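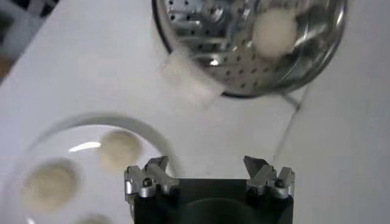
One ball of dough in the steamer, three waiting in the glass dish.

6 min read

The steamer basket came out of a box marked Tilum, along with a lid that didn't fit it and a pot that did. I paid $9 for the lot at a moving sale in July and left it on top of the refrigerator until winter. Since then it has been used nearly every weekend, almost always for buns.

Steamed buns ask very little of a kitchen. You need flour, yeast, sugar, warm water or milk, a spoonful of oil, and something with holes in it to put over boiling water. You don't need an oven. In my apartment in Tarno the oven takes so long to heat that this was the whole appeal.

The dough is softer than bread dough but should not stick to your hands. Mix it, rest it for ten minutes, then knead until the surface is smooth. Mine usually looks lumpy for longer than the recipes say it will. I used to add more flour at that stage and got tough buns. Now I cover it and go do something else, and when I come back the kneading is easy.

Divide the dough while it is still cool. I use a bench knife and a kitchen scale, though plenty of people pull pieces off by eye. Shape each piece by tucking the edges underneath and rolling it against the table under a cupped hand. A bare table works better than a floured one. With flour down, the ball just slides around and never tightens.

The shaped pieces need a place to sit, and a wide shallow dish is good for that. Mine is glass. Leave space between the balls and keep a damp towel over them if the room is dry. A skin on the dough shows up later as a wrinkled top.

Then there is the matter of the liner. Dough set straight onto a perforated steel floor will stick, and the bottom tears off when you lift it. Parchment squares are the common answer. Thin cotton cloth works too, wrung out well, and it can be washed and used again for years. Cabbage leaves are fine and you can eat them. Some cooks oil the metal and skip the liner, which I have done when I was out of everything else. It works about half the time.

Metal and bamboo behave differently. Bamboo takes up some of the steam, so less water drips back on the food. Steel is easier to wash and doesn't hold the smell of last week's fish, but drops collect under the lid and fall. Tie a dish towel around the lid with the corners knotted on top, well clear of the burner.

Give the buns a second rise in the basket, off the heat. When one feels light and springs back slowly under a finger, start the water. Medium heat is enough. Twelve minutes does it for small ones, a little longer if they are filled. Turn off the burner and wait 2 minutes before you raise the lid, or they may collapse.

At Isance, the lunch counter by the Groen ferry landing, the kitchen steams buns in stacked baskets from six in the morning. The cooks there use paper squares cut the night before and go through 3,000 of them in a busy month. They sell plain buns, pork buns, and a sweet one with black sesame. The plain ones run out first, mostly to people who take them home and split them for sandwiches.

Leftovers keep two days in the refrigerator and a couple of months in the freezer. Steam them again straight from frozen, eight minutes. The microwave will do if you wrap each one in a wet paper towel, but eat it right away.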